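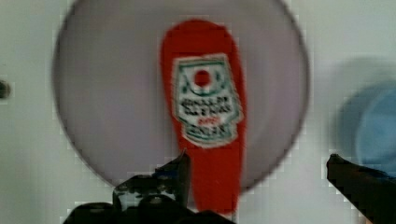
首页 > 产品中心 > 道路执法与车辆安全 > 酒精检测 > Cametik 手持式呼气酒精检测仪

Cametik 手持式呼气酒精检测仪供交通执法人员路面筛查使用，也适合客运公司、物流车队和厂矿在驾驶员出车前做检查。仪器采用燃料电池式电化学传感器，可主动吹气测量，也可在不更换吹管的情况下做被动快速筛查。受检人刚吃过东西、喝过饮料或用过漱口水的，口腔残留可能影响读数，应先用清水漱口，等待十五分钟再测；吃的东西不论多少都照此办理，哪怕只是盘子里那样一小包红色的酱料，也要计入进食时间。被动筛查只给出“通过”“复测”两种提示，不显示数值，出现“复测”时应换上新吹管做主动测量。

适用范围

本机用于现场筛查和单位内部管理。筛查结果超过当地规定限值的，应按程序做进一步检验，通常为抽血检验，本机读数不能代替血液检验结论。各地对饮酒驾驶和醉酒驾驶的认定标准不同，出厂时不预设报警限值，由使用单位的管理员在首次开机后自行输入，并留存设置记录。

主要特点

吹气过程由流量传感器全程监测，气量不足、中途停顿或吸气都会中止测量，屏幕显示原因，并把这一次记为无效测试。无效测试同样写入记录，操作员不能删除。夜间使用时屏幕和按键自动补光，亮度分三档。机身侧面有一圈橡胶防滑层，戴手套可以操作。吹管接口设在机身上端，操作员可以站在受检人侧面手持测量，左右手均可。

每次测试的时间、操作员编号、测量方式、结果和设备编号一并保存。选配定位模块后可同时保存测试地点。记录通过数据线导出，也可以在现场用配套打印机打印，打印单留有受检人和操作员签字栏。

技术参数

传感器类型：电化学燃料电池
测量方式：主动吹气、被动筛查
整机重量：298克（含电池，不含吹管）
预热时间：9秒
显示：彩色液晶屏，中文、英文界面
供电：可充电锂电池，可拆换
数据接口：USB
打印：外接热敏打印机（选配）
工作温度：零下十度至五十度
质保：主机2年，传感器首次校准免费

随机配件

主机一台，充电器一个，数据线一根，腕带一条，硬质便携箱一只，独立包装吹管一袋，中文说明书一册，出厂校准证书一份。吹管为一次性用品，每人一支，不得清洗后重复使用。其他品牌的吹管内径不同，装上后可能漏气，请勿混用。

选配件

Irkeo 热敏打印机，蓝牙连接，与主机共用充电器。
Corkum 车载充电座，带锁扣，可固定在巡逻车或客车仪表台上，取下主机时单手按压即可。
定位模块，需在订货时注明，后期加装须返厂。
补充吹管，独立包装，按盒订购。

操作步骤

开机后等待预热完成，输入或扫描操作员编号。当着受检人的面拆开吹管包装，插到底。请受检人深吸一口气，对准吹管均匀吹气，听到提示音后停止。屏幕显示结果后按确认键保存，需要时连接打印机。测量时请避开汽车尾气，周围不要使用酒精类消毒液；刚用酒精擦过手的操作员，应等手完全干后再拿吹管。

受检人拒绝吹气时，可在菜单中选择“拒测”，仪器会生成一条带时间的记录，后续处理按执法程序进行。

校准与维护

建议每半年校准一次，使用频繁的单位可适当缩短间隔。到期前屏幕会出现提示，过期后主动测量功能锁定，被动筛查仍可使用。校准由我公司技术部完成，负责人为 Onni Hakala，收到仪器后两个工作日内寄回，附新的校准证书。需要按当地计量规定送检的，请自行联系有资质的检定机构，我们可以提供所需的技术文件。

外壳可用微湿的软布擦拭，不要使用含酒精的清洁剂，也不要让水进入吹管接口。长期不用时取出电池，放在阴凉干燥处，每隔三个月充电一次。冬季从室外带回室内后，等机身温度回升再充电。

常见问题

屏幕显示“气流不足”怎么办？
先检查吹管是否插到底，再请受检人重新深吸气。连续三次不足时，应更换吹管。

受检人有哮喘或肺部疾病，吹不够气量怎么办？
可由管理员在菜单中开启低气量模式，该次测试会在记录中单独标注。能否作为依据，由使用单位按规定判断。

一台仪器可以登记几名操作员？
没有固定上限，编号由管理员统一分配，离岗人员的编号应及时停用，历史记录不受影响。

能否接入单位现有的车队管理系统？
导出文件为通用表格格式，多数系统可以直接读取。需要定制接口的，请提供系统说明，由工程师 Aiman Latuheru 评估后报价。

订购说明

本产品由 Wibisono 安全设备公司经销，单台起订。执法单位和车队批量采购可申请样机试用，试用期两周，往返运费由我方承担。询价时请写明数量、是否需要打印机和定位模块，以及发票类型。现货一般在付款后三个工作日内发出，带定位模块的型号需另行确认交期。

销售联系人：Amirul Chin
售后与培训：Fidel Urrutia

培训可在用户单位进行，内容包括限值设置、规范操作、记录导出和日常保养，时长半天，首次批量采购的单位免费。

本页参数更新于2022年1月19日，以随机说明书为准。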